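Speaker notes: "It worked in the simulator" and other last words
Fadi Mansour, 2026-07-03

Keep the opening short. Say who I am, say that I have no slides with bullet points on, and get to the Undilden fault.

The job first, so people know what we are arguing over. Tabletop, square tray, gripper has to close on the rim and lift. Leave these up while I talk.
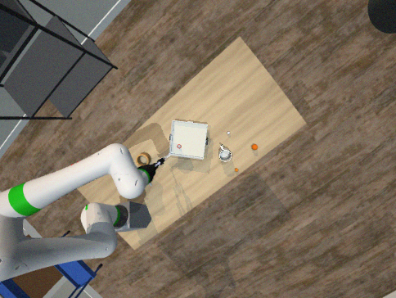
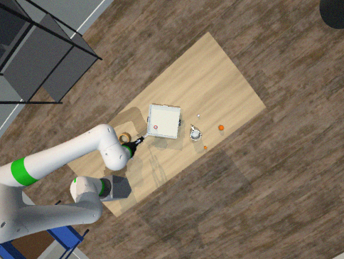
Both rendered. Same table, gripper near the tray.

So. We ran 2335 simulated lifts before anyone let the code near a real arm. The report from Drillow called the result "ready for site". Pause there. I want them to hear how comfortable that sounds.

On site the arm stalled on the second day. It closed short of the rim, read the motor current as a grip, and lifted nothing. Then it carried on to the place step and pressed down into the table. The force limit should have stopped it at 80 newtons. The log has it at some 400 before Rania hit the stop button.

Stress this: a person stopped it. The safety layer was running and reported no fault the whole time.

Cause, as far as we trust it. The limit was set in the simulator's config file and never copied to the controller. Karagiannis say their import tool warns you. Rania Zoubi went through the import with me twice and we saw no warning. Perhaps it goes to a log we don't have. I asked in writing and am still waiting.

Expect the question "would a better simulator have caught it?" My answer is no. Contact was modelled quite well. The trouble is that we tested a limit in one place and relied on it in another.

Second question will be about Hono, the tool that compares the two configs. Be fair to it. It would have flagged the missing value. It would also have flagged hundreds of harmless ones, and I doubt I would have read to the end.

What we do now: 2 people, real arm, foam block on the table, trip the limit on purpose before every new build. Takes most of a morning. Drillow think it's overkill.

If time is short, drop the Hono part and go to the force plot.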